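The Slow Death of the Clothesline, and the People Stringing It Back Up

By Dragica Gashi
October 2020

Start with the rule. Page 9 of the homeowner handbook at Maglaya, a subdivision of brick fronts and young maples. "No laundry, bedding or similar articles shall be aired or dried in view of any street or neighboring lot." Nestor Estrella had lived there six years before he read it. Then a letter came. Then another letter. By August he had the handbook in a binder with tabs.

His crime — two bedsheets and a beach towel, on a retractable line between the garage and a post.

"I grew up under sheets," he told me. "My grandmother's yard was sheets. I thought the letter was a prank."

It was no prank. Rules like it are all over the place, in condos, in townhouse rows, in rental leases nobody reads past the pet clause. Some states have passed laws that limit them. Many haven't. And in between sits a big gray area where people hang things at night, or low, behind the hedge, hoping.

Quick history, because it matters. The line used to be the default. Back porch, alley, pulley, fire escape. Wash went out in the morning and the whole block knew your business — who had a baby, who had company, whose husband was working again. Then the electric dryer got cheap enough for regular families, and the line started to look like something you did if you couldn't afford not to. That stuck. Talk to anybody who writes these rules and sooner or later you get to the words "property values."

Marilou Macapagal sat on the Maglaya board when the rule was last voted on. She voted to keep it. She was nice about it on the phone, nicer than I expected.

"People pay for a certain look," she said. "You start with one line and then it's lines everywhere, and then it's a couch on the porch."

I asked if it had ever got to couches. She laughed and said no, never a couch.

So what do you save? Depends who you ask and how much you wash. A dryer is one of the hungrier things in a house, everybody agrees on that much. Estrella kept his own log, taped inside a cupboard door. He stopped using the dryer in spring and put the difference in a jar, a literal jar, and when I visited he was up to 14 tens and some change. Not a fortune. He says it was never about the jar. He also says how much is in the jar without being asked.

And clothes last. That's the part the line people really get going on. Lint is your clothes leaving, a little at a time. Elastic hates heat. Waistbands go, cuffs go, the print on a T-shirt cracks and flakes. Denim fades either way but it keeps its shape better on a line, hung from the waistband, inside out if the sun is strong.

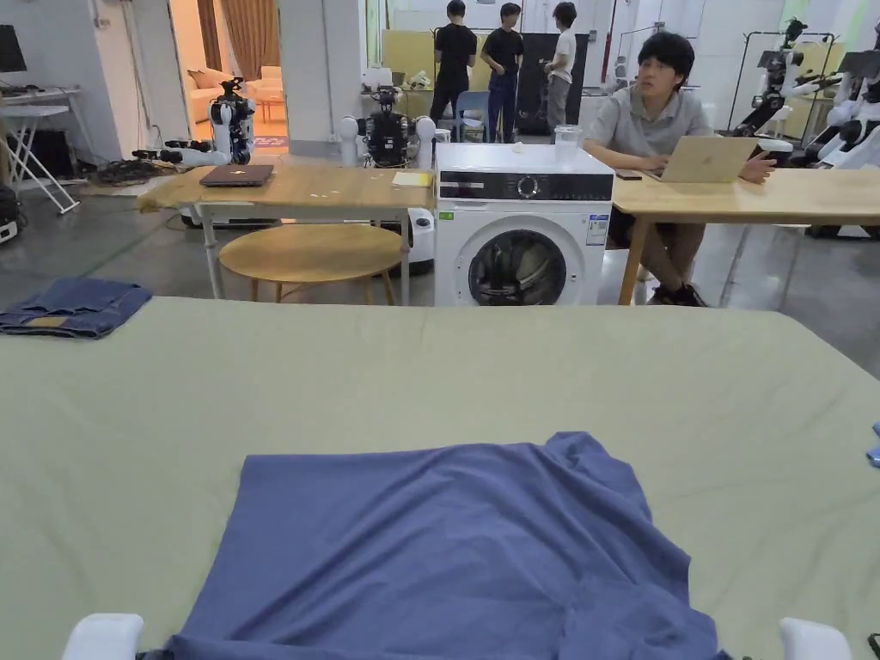
Arnel Soriano wrote in after we ran a short item on all this in the summer, and he was not having it. Line drying is lovely, he said, if you have a yard, no pollen allergy, and somebody home at three in the afternoon when the rain starts. He has none of those. He has a fourth floor apartment and twins. He'd hung everything indoors one winter to save money and got mold behind the bookcase for his trouble, and the landlord kept part of the deposit. "Tell your readers that," he finished. So I'm telling you.

Fair point, too. Indoor drying puts all that water in the air and it has to land somewhere. Open a window, run a fan, keep the rack off the outside wall. Spin the load twice if your machine lets you. It helps more than any gadget.

There are gadgets, of course. Consolacion Tagle sells them. Her shop, Omotura, is one room at the back of a hardware store and it's crammed — pulleys, props, ceiling racks on ropes, the old umbrella kind that spins. She ordered 500 of the fold flat wall racks back in January and thought she'd made the mistake of her life. They were gone by the end of summer.

"Everybody was home," she said. "Everybody was looking at their own basket all day."

She has opinions on pins. Wood over plastic, always. Plastic goes brittle in the sun and snaps and there's a spring in your lawn forever. Wood you bring in, in a bag, not left on the line all winter like some people do. She looked at me when she said some people.

Other Tagle rules, which I wrote on my hand becuase my notebook was in the car. Shirts from the hem, not the shoulder. Shake hard before you hang, saves ironing. Towels get stiff, that's life, ten minutes in the dryer at the end if you can't stand it. Dark stuff in the shade. Sheets folded over the line by a third, not just pinned at the edge or the wind will have them.

I tried it myself for a month. Got lazy by the second week. Left a load out overnight twice, lost a sock to the neighbors dog. But the sheets — I'd forgot about the sheets. That smell. I stood there in the hallway with my face in a pillowcase like an idiot.

Back at Maglaya the petition went around in September. Estrella walked it door to door in a mask, clipboard held out at arms length. He wanted the rule cut down to front yards only. Backyards free, lines down by dark. Macapagal, to her credit, said she'd read it out at the meeting herself, though she still plans to vote no.

The meeting is next month, on video. In the meantime he's gone to a rack in the garage with the door up eighteen inches. He measured. The handbook doesn't say anything about garages, he checked all the tabs.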